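The Lift Span at Billanach Should Stay Down

A proposal to replace the machinery of a movable bridge ought to begin with how often the bridge moves.

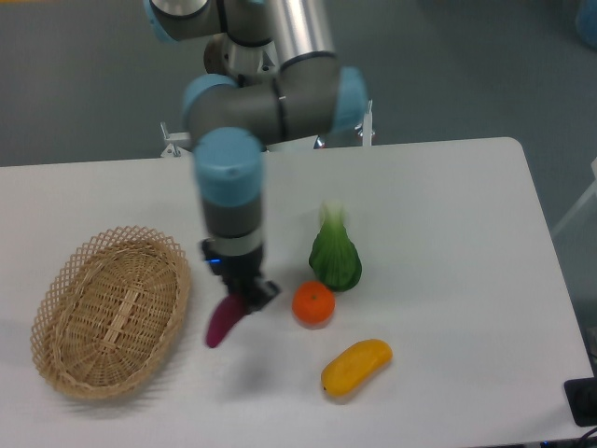 What the Baumgart report covers

The Baumgart report on the Billanach crossing runs to 11 chapters, and the machinery takes up most of them. It recommends new hoist motors, new counterweight ropes, new sheaves and bearings, and a new control cabinet in the east tower. It compares two drive arrangements in detail and prefers the one with a separate motor in each tower, kept level by electronic synchronization. The reasoning on that point is sound. If one must have a vertical lift span on a river with silty approaches and soft foundations, a tower drive is easier to maintain than a single drive at midspan with operating ropes led out over long runs.

The report does not ask whether one must have a lift span. That question was outside the scope given to the engineers, and they were right to stay inside it. The river authority set the scope, and my objection is to the authority.

How the bridge is used

The Billanach span was designed for grain barges with tall deckhouses, going up to the elevators at Zotodton. The elevators are closed. The remaining traffic above the bridge is gravel, carried in low barges that pass beneath the closed span at ordinary water, and pleasure craft, most of which do the same. Last year the span was raised for river traffic 4 times. It was raised more often than that for testing, so the greater part of the wear on the ropes now comes from proving that the ropes still work.

Anyone who has been stopped at the gates during the Wednesday test knows the procedure. The gates come down, the locks are drawn, the span rises a few feet, the indicators are read, and the span is seated again. On a hot afternoon in August the expansion of the deck makes seating slow, and the operator may have to lift and lower again before the locks will enter. Trucks stand on both approaches while this is done.

What fixing the span would involve

A lift span can be made into a fixed one without replacing it. The usual sequence is to seat it on permanent bearings, transfer its weight from the ropes to those bearings in stages, unload the counterweights, and then take down the ropes and the upper parts of the towers. The trusses need checking, as a span hung at its corners and a span carried on fixed bearings do not take wind and braking forces in quite the same way. At Billanach the end floor beams would probably want stiffening. The piers would be relieved of the counterweights, a load of about 2,000 tons in all, and that matters on foundations which have already settled on the east side.

The deck joints could then be of an ordinary type. At present they have to open clear every time the span rises, and they leak. Most of the corrosion described in the report's own chapter on the floor system lies directly under them.

The Lurisus objection

Those who want the machinery renewed point to the boatyard at Lurisus, upstream of the bridge, which now and then takes in a vessel too tall for the closed span. The objection is fair. A yard that was built on a navigable reach has some claim to keep that reach open, and fixing the span would need a change to the navigation permit, at which the yard would be heard.

But the claim has a price, and it can be set beside the price of new motors, new ropes, and operators on call for the life of the machinery. Masts can be unstepped. Wheelhouses on many work boats are made to fold or come off. For the few vessels where neither is possible, the authority could pay the yard outright for the lost work, and I would expect the sum to be small next to the cost of one set of counterweight ropes. The authority has not asked the yard for a figure.

There is also a middle course. The span could be seated and its weight carried on fixed bearings, with the towers left standing and the jacking points kept, so that it could be raised by hired equipment at long notice. This gives up some of the saving, for the towers would still have to be painted. I think it the weaker choice, but it deserves a page of estimates, and it has not had one.

What should be done before bids

The authority intends to advertise the machinery contract as soon as funds are confirmed. It should hold the advertisement until it has a priced design for a fixed conversion, prepared to the same level of detail as the tower drive, with the painting and operating costs of each carried through the same period. The traffic log should be printed with it, with test lifts and river lifts in separate columns.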